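Wednesday thread, because a few of you asked what I do all day now that I'm on the Pridar project. Short version: I teach a robot arm to tidy up a pretend lunch. Long version below (sorry, it got long). 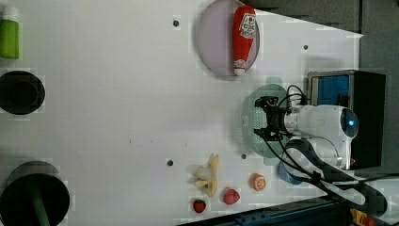 The ketchup and fruit table, from overhead.

2/ The job is collecting examples. I drive the arm through a task by hand, the system records what it saw and how the arm moved, and that's one episode. Then I shuffle the table and go again. We want 2000 episodes before anybody trains anything. We're at 1751 as of lunchtime!!

3/ Today's instruction is "put the strawberry on the green plate." Sounds like nothing, right? But the strawberry is small, and there's a red apple (or peach, we argue about this) hanging out nearby, so the model has to learn which red thing I mean. That's the whole reason I keep them close together.

4/ The ketchup on the other plate is a distractor today. Last week it was the star. I did 78 episodes of picking up that bottle and I was so sick of it by the end that I had mustard on my sandwich.

5/ Thing I got wrong at first: I was too neat. I set every piece of fruit in the same spot, every time, like a place setting. Marama Gilchrist looked through my first batch and said the model would learn where the banana lives and never bother looking for it. Threw out 30 episodes. Ouch. Fair, though.

6/ So now I mess it up on purpose. Plates swap sides, bottles stand up or lie down, the banana gets peeled or closed up again. I used to roll dice for it, but Corey Dunstan wrote a little script that tells me what to move and I just do what it says.

7/ Somebody asked if I keep the bad ones. Yes! If I fumble a grab and recover, that stays in, with a tag — the model needs to see what recovering looks like. If I fumble and the fruit ends up on the floor, I mark it failed and reset.

8/ Also yes, my hands get tired, and no, I don't go faster when I'm tired. I go jerky, and then the arm goes jerky, and all of that ends up in the recordings. I stop for tea at three o'clock no matter what the counter says.

9/ Next up is the half-peeled orange. Clem says it's the worst one to grip. Will report back.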